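Week 2 notes: Can it do the laundry yet?

Okay, picking up where I ran out of time. I'd asked you all whether a robot could handle chores in a normal home, and Isauro said yes, he's seen the videos. I've seen them too! Most show you one good run, and I'd love to know about the others.

So let's take cloth, my favorite hard problem. A mug keeps its shape when you grab it. A towel has a new shape every time you touch it, and half of it is hidden under the other half. Now drape it over a second piece of fabric, on the edge of a basket, and ask a two-finger gripper to pick up just one of them.

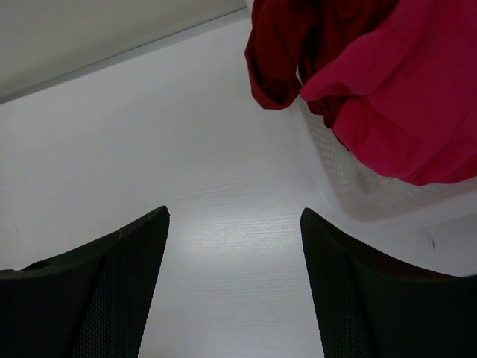

Course Notes, Vol. 2, p. 69

Look at where the red cloth goes under the pink one. Where would you pinch? If you go for the fold on the left side of the pink piece, you may well come up with both (I would, and I have hands). Then there's the basket – pale plastic on a pale table, so even finding the rim takes some care.

Roos asked about shop floors, and I think the answer there is friendlier. You can fix the lighting, the bin and the order things arrive in. At home you get whatever got dropped.

My own view, and you can argue with me: picking up one cloth and putting it somewhere is close. Sorting a mixed pile is getting there. Folding, putting away and coping with a sock behind the dryer – not yet.

For next time, read the Drillen handout up to page 93 and write me a paragraph on one chore you'd trust a machine with while you're out. Yi-an has the spare copies.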